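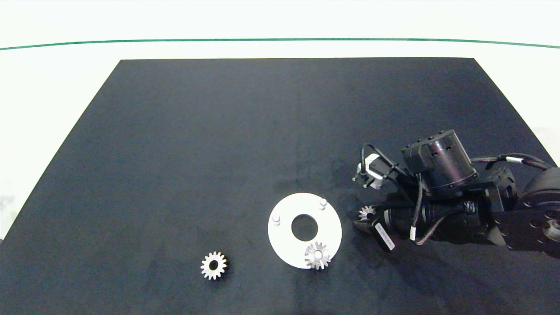

Gear assembly with a home-built arm - how tight are you making your pegs?
Shop Projects > Robots and Automation

flell_tinkerer
Hello all, long-time reader and only an occasional poster. I've been working on my arm since July in the shared workshop in Flellville, and I've finally reached the part I was looking forward to, which is getting it to put small metal spur gears onto a white plate with pegs. It's a silly little task, I know, but I wanted something that would show me every bit of slop in the joints, and boy does it ever!

Picking up a gear from the mat is fine now. Getting it down over the peg is another story. The bore catches on the lip, the gear tips, and then the arm keeps pushing like a dog that wants out the door. I logged 126 tries over the past couple of weeks and 46 of them seated all the way. The rest either hung up on the peg or ended up lying on the plate.

My pegs are printed, short and cylindrical, and I left very little clearance because I wanted the gears to mesh properly once they're on. Would you open up the fit, or fix this in software?

mothballed_lathe
Chamfer the pegs. A generous one, 45 degrees if your printer will do it cleanly. I wouldn't touch a line of code until you've done that.

KestrelBench
Nice to see this one moving along! I'm going to disagree a little with lathe, in a friendly way. A chamfer helps, sure, but if the gear is tilted in the fingers when it arrives, you'll just slide down the chamfer and jam a bit lower. I fought that for most of a winter with my own arm. What helped me was a small spiral search: touch the top of the peg, back off a hair, and wander outward in tiny circles until the gear drops. It looks drunk but it works.

Also, how are you holding the gear? By the teeth?

flell_tinkerer
By the teeth, yes, with the gear sticking out past the jaws some so there's room to come down beside the other peg. I tried gripping deeper and the fingers bumped into things.

mothballed_lathe
Well, there's your tilt. Bare fingers on teeth is never going to be repeatable, because it depends on which teeth you happened to land on. Soft pads would take care of a lot of that. I still say chamfer first - it's twenty minutes of work and a spiral search is a whole weekend.

Skotex
Popping in from Lornden, where a few of us have been building something similar. I did both, for what it's worth. Chamfer got me maybe half of the improvement and the search got me the rest. Thin silicone pads were a mixed blessing: better grip, but the gear could rock in them, so my repeatability got worse before I slowed the approach down.

One more thing, please tie down your cables away from the wrist. I had a loop tugging on mine at certain angles and spent ages blaming the calibration.

KestrelBench
Seconding the cable advice. I'd push back on slowing down, though. On mine, slow moves made the joints stick and jump. A medium speed with a light push was smoother all around.

flell_tinkerer
This is all so helpful, thank you. I went in at 7 this morning and printed a new plate with chamfered pegs, and I've added a little slack at the wrist too. Out of the first dozen tries I'd call it clearly better, though I haven't kept a proper tally yet. I'll do the spiral search next, and lathe, you may say "told you so" once.

mothballed_lathe
Told you so. Post the numbers when you have them, and let us know what clearance you ended up with.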